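Look after the hinges first

February 2020
By the workshop editor
14 comments | 200 shares

Most of the money spent on keeping small grippers running goes on the wrong part. People buy new fingertips, new pads and new motors, and they leave the pivots alone until something rattles. I have looked after hand-held and bench grippers for long enough to think this is backwards, and I would like to see maintenance sheets rewritten so that the pivots come first.

I work at Skirkdale, where we keep 17 plastic linkage grippers in use. They are simple things. A small drive at the base moves a set of link arms, the arms move two jaws, and the jaws close on whatever is between them. We use them on soft goods, mostly folded and bundled cloth, and the loads are very low. That is the reason people give for not servicing them. A sock weighs nothing, so what could wear out?

The pivots wear out. A jaw held by a set of links is only as straight as the joints behind it. A little play at each one adds up along the arm, and by the time you reach the pad it has become enough to tilt the jaw. On a metal block you might never notice. On cloth you notice at once, as the pad meets the fabric at its top edge or its bottom edge and the rest of the face does nothing.

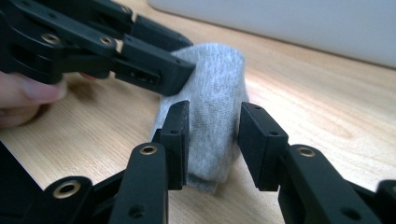

Cloth is the best test load I know, and I would use it in place of the gauge block that came with our kit. The block is hard and square, and it forces the jaws to line up with it, which hides the very fault you are looking for. Fabric forces nothing. Pinch a piece of grey knit between the two pads so that it stands up, then bring the fingertip of a second gripper down on one side and see what the first one does. If the pivots are sound, the fabric folds and the jaws stay where they were. If they are tired, the jaw on the pushed side gives way, and you can feel it in the handle. The brass inserts in the link arms are easy to find against the black plastic, so there is no excuse for not looking at them while you are there.

I would do that test before touching any setting. The sheet we were given with the grippers, written at Clendska, starts with jaw zero, goes on to closing force, and puts joint inspection at the end under "annual". I followed it faithfully until last July. We had one unit that would not hold its zero. I reset it, it drifted, I reset it again. Between us we must have done this for a fortnight before anyone took the arm off and found that an insert had started to turn in its seat. Every zero I had set was a measurement of that loose insert.

Since then I have done the job in a different order. Joints, then screws, then pads, then zero, then force. A unit takes longer the first time and less time after that. I keep a card for each one and write down which joint moved, even if the movement was too small to do anything about. Our cards are now more use to me than the log that the software keeps, which records every closing of the jaws and has no idea what state the arm is in.

There are arguments on the other side. Pruvost, who supply our spares, would sooner we replaced a whole arm set at fixed intervals, and I can see the sense in that for a site with no bench and nobody to spare. The parts are cheap. A colleague at the Gisville site does exactly this and has very few stoppages. My objection is that a new arm set is not a known arm set. I have fitted fresh ones with an insert sitting proud, and one with a pivot so tight that the jaw stuck half open. If you swap without testing you are trusting the bag it came in.

The other argument is that it is fussy. Perhaps it is. I check the pad screws with a hand driver and stop as soon as they are snug, and I have been told that a powered driver would save me the afternoon. It would also strip the thread out of a plastic block, and I have a drawer of blocks that show this.

What I would ask of anyone who writes these sheets is a small change. Move the joint check to the first line, make it monthly, and say plainly that no zero should be set until it has been done. Put a piece of cloth in the kit as well. An old sock will do, provided it is clean and the same one is used each time, as a thicker knit will hide some of the play. Ours lives in the lid of the tool case with part number 1814 written on the bag, so that people stop throwing it away.

14 comments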